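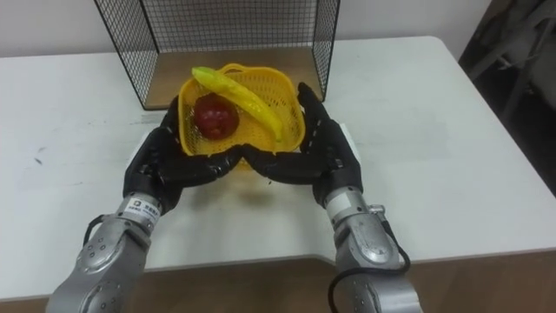
Yellow basket, white table.

Okay, settling in with a cup of tea to talk about my grandmother's recipe cards, which I have been promising to do since before the holidays. Get comfortable, because I never learned to tell a short story.

She wrote them on anything. Backs of envelopes, church bulletins, the cardboard from a pair of stockings. When she passed, my aunt put the whole lot in a shoebox and the shoebox moved house with us three times before I got up the nerve to lift the lid.

My count as of last night is 361 cards. A good many are the same plum cake, written out again and again over the years, and no two of them agree on the sugar. I love this so much I can hardly stand it.

Her measurements are a whole language. "A coffee cup, the blue one." "Butter like an egg." "Flour until it stops arguing with you." I don't have the blue cup! My cousin thinks it broke in the seventies, and my mother swears it was green.

I mentioned this to Hertta Väisänen, who bakes for the Saturday market and has far more patience than I do, and she told me to weigh everything as I go and write down the number when the dough feels right. So that's what I've been doing, with flour all over my phone.

First real success: the plum cake wants 500 grams of flour. I made it four times to be sure (my neighbors have been very gracious about this). The version with the least sugar is the best one, and it happens to be in her oldest, neatest handwriting.

First real failure: the walnut rolls. The card says "bake as usual." As usual! For whom, Grandma? Mine came out hard enough to hold a door open, and I ate two of them anyway with a lot of coffee.

A few people asked how I'm storing the cards. Each one goes into its own clear sleeve, then a plain binder, sorted by what it is and then by how old I think it is. I leave the butter stains alone. You can tell which recipes she made most by how hard they are to read.

Some are in Romanian, and mine is kitchen-level at best. Floarea Bogdan has been reading those to me over the phone on Sunday afternoons, and we get through maybe six before we end up talking about her knees or my boiler. Last week's batch had a pickle recipe with a complaint about the mailman in the middle of it.

I'm going to cook one card a week and post it here, starting in February. Soup first, since it's freezing and I have half a sack of potatoes that need using.

If you have a box like this in a closet somewhere, I'd love to hear what's in it. And if anybody's family also made a cabbage pie with caraway and a little vinegar in the crust, please write to me, I'm missing the second half of that card and I think about it more than I should.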